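The kettle had already boiled twice by the time I got my coat off, and I was told, very kindly, that there would be no talking about marmalade until I had eaten some. So we sat in the kitchen at Ramstead with a plate of toast between us and the rain coming sideways up the valley, and I forgot to start my recorder for a good ten minutes.

She has been making it every February for 72 years, beginning at her grandmother's elbow in Wevell, where her job was picking out the pips. "I ate more sugar than I was worth," she says. "But I learned what a set looks like, and you can't get that from a book. You have to stand there and get bored and watch it."

Her method takes 2 days. The peel is cut by hand on the first (thick, always thick, and she was quite stern with me about this) and left in its water overnight with the pips tied up in muslin. Sugar goes in the next morning, warmed in a low oven. "People rush the boiling and then they ring me up in tears. I say, well, put it back in the pan, love, nothing's died."

Last winter she filled almost 372 jars, most of them for the hospice stall, and I wondered aloud where on earth they all come from. Neighbours leave them on the step, apparently, in carrier bags, pickle jars and coffee jars and all sorts. She'll use any jar if it's sound, but she is fussy about lids, and a lid that smells of onions goes straight out.

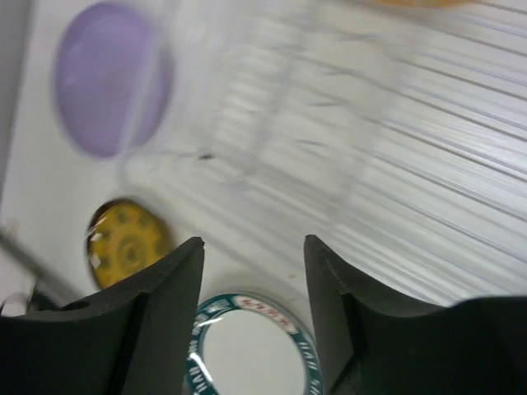
Her sister, listening from the next room, called through that the lids were all very well but it was the oranges that had changed, and that they used to be far more bitter. "She says that every year," I was told, and the toast came round again. "Mind you, she's right. I put a lemon in now."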